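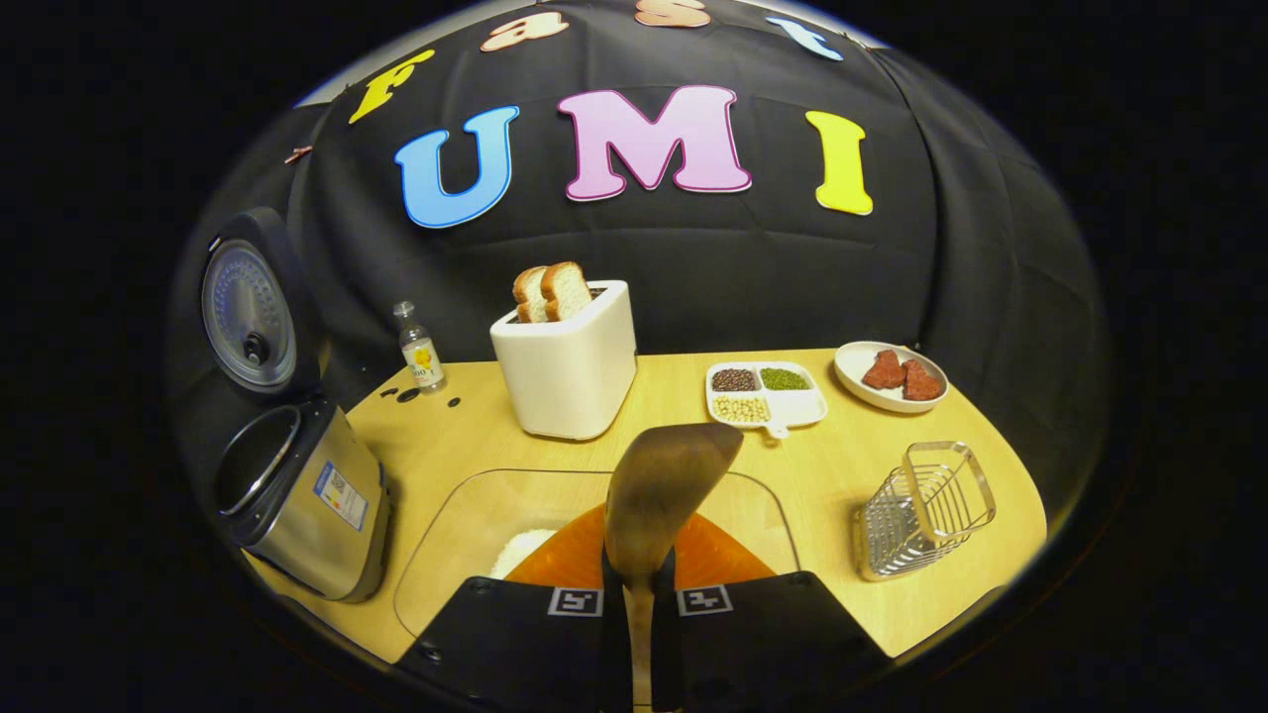 ## 슬라이드 1. 손에 드는 그리퍼 비교

발표 메모, 14/07/2024 수정본. 슬라이드당 2분을 넘기지 않는다.

- 화면에 띄운 채로 시작. 손에 드는 그리퍼의 카메라 시점이라고 먼저 말한다.
- 손가락 안쪽의 마커 두 개를 짚는다. 뒤에서 개폐 폭 이야기를 할 때 다시 나온다.
- 나무 주걱을 세로로 물고 있는 상태. 주걱 날이 콩이 담긴 칸막이 쟁반 앞쪽과 토스터 아래쪽을 가린다. 오늘 이야기의 절반은 이 가림 문제다.
- 왜곡은 보정하지 않은 채로 쓴다고 말할 것. 질문이 나오면 슬라이드 4로 넘긴다.

## 슬라이드 2. 무엇을 비교했나

- 손가락: Warnomier의 평평한 손가락, Drunel의 휘는 손가락.
- 카메라 렌즈: Hegarty 광각, Brenenard 표준.
- 조합은 네 가지. 과제는 같다. 주걱 잡기, 밥 뜨기, 철망 바구니에 주걱 꽂기.
- 전체 시연 수는 3454개. 표는 읽지 말고 총수만 말한다.
- 작업자는 조합마다 같은 순서로 진행했다. 손에 익는 효과가 뒤쪽 조합에 섞였을 수 있다. 이 점은 숨기지 않고 여기서 말한다.

## 슬라이드 3. 손가락

- 주걱 손잡이는 얇고 길다. 평평한 손가락은 잡는 순간은 빠른데, 날이 그릇에 닿으면 손잡이가 돌아간다.
- 휘는 손가락은 덜 돌아간다. 대신 마커가 손가락과 함께 기울어서 개폐 폭 추정이 흔들린다.
- 주걱이 돌아가서 버린 시연은 평평한 쪽 56개, 휘는 쪽 22개.
- 마커 검출 실패는 반대로 휘는 쪽이 많았다. 그래프를 보여 주고 5초 정도 기다린다.
- (시간이 남으면) 마커를 손가락 뿌리 쪽으로 옮겨 붙인 시험도 언급. 검출은 나아졌지만 크게 벌렸을 때 화면 가장자리로 밀려난다.

## 슬라이드 4. 렌즈

- 표준 렌즈는 보정이 쉽다. 문제는 주걱을 잡고 나면 화면에 주걱과 손가락 말고 남는 것이 별로 없다는 점.
- 광각은 물건이 휘어 보이지만 탁자 양쪽 끝이 같이 들어온다. 첫 슬라이드의 왼쪽 밥솥과 오른쪽 철망 바구니를 다시 떠올리게 한다. 철망은 심하게 늘어나 보인다.
- 뒤에 두른 검은 천에는 주름과 글자가 있어서 위치 추적에 쓸 특징점이 생긴다. 민무늬 천으로 바꾼 날에는 추적이 자주 끊겼다.
- 투명 용기는 어느 렌즈로도 윤곽이 약하다. 밥을 뜨는 과제에서 깊이를 잘못 잡는 원인으로 의심하고 있다. 아직 확인 전이라고 분명히 말한다.

## 슬라이드 5. 팔에 옮겼을 때

- 로봇 팔에도 같은 손가락, 같은 렌즈를 달았다. 손목에서 카메라까지의 거리는 손에 드는 쪽에 맞췄다.
- 정책마다 50회 넘게 돌렸다. 과제별 성공률은 화면의 막대그래프로만 보여 준다.
- 광각과 휘는 손가락 조합이 가장 나았다. 밥 뜨기에서는 차이가 작고, 바구니에 꽂는 과제에서 차이가 크다.
- 제어기 주기를 낮추면 네 조합 모두 주걱 끝이 떨린다. 제어기 비교는 이번 발표 범위 밖. 물어보면 8월에 따로 시험한다고 답한다.

## 슬라이드 6. 질문 대비

- "왜 주걱인가?" 길고, 시야를 가리고, 손잡이에서 돌아간다. 컵으로 했을 때는 손가락 차이가 드러나지 않았다.
- "마커 없이 폭을 잴 수 없나?" 엔코더를 단 시제품이 있다. 무거워져서 손목이 금방 피로하다는 의견이 나왔다.
- "조명은?" 고정. 바꿔 본 적 없음.
- 마지막에 첫 슬라이드로 돌아가서 띄워 둔다.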